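Small Craft Propulsion
Handout 4: Matching the propeller to the engine
Instructor: Nkechi Akande
Revised Apr 30, 2022

Read this before the dock session at Lernelcombe. The worked case uses the Shimada outboard from the last handout.

Pitch and diameter

Diameter is the width of the circle swept by the blade tips. Pitch is the distance the propeller would move forward in one full turn if it moved through a solid. Both are stamped on the hub in inches, diameter first. Water is not a solid, so the boat always covers less distance than pitch alone predicts. The difference is called slip.

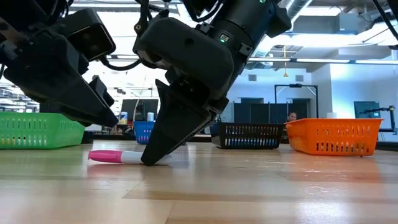
Theoretical speed is shaft speed times pitch. Shaft speed is engine speed divided by the gear ratio. With the engine at 3,000 rpm and a gear ratio of 2, the shaft turns at 1,500 rpm. A 12-inch pitch then gives 1,500 feet per minute, or 14.8 knots. Compare this with the speed measured by GPS, averaged over runs in both directions to cancel current. Slip is the shortfall divided by the theoretical speed.

Reading the wide-open throttle test

Load the boat as it will normally be used. Trim for best speed and note the highest steady rpm.

Rpm above the rated range: the propeller is too lightly loaded. Go up in pitch.
Rpm below the rated range: the engine is overloaded. Go down in pitch, but check the hull for growth first — a fouled bottom gives the same reading.
Rpm rises suddenly in a turn while speed drops: suspect ventilation. Check engine height and trim before changing the propeller.
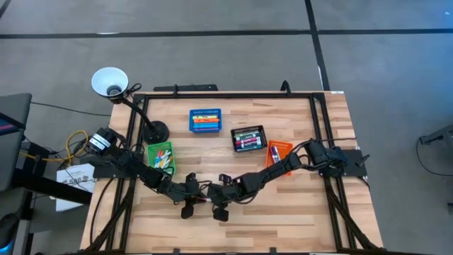 Ventilation and cavitation are often confused. Ventilation is air or exhaust gas drawn into the blades from outside. Cavitation is water vapor formed at low pressure on the blade itself, and it leaves pitting on the metal. The Stomuvent plate on the Dileck hull deals with the first only.

For the May session

Bring the completed slip worksheet. Show units on every line. Problem 4 asks for shaft speed, not engine speed; last term many answers skipped the gear ratio.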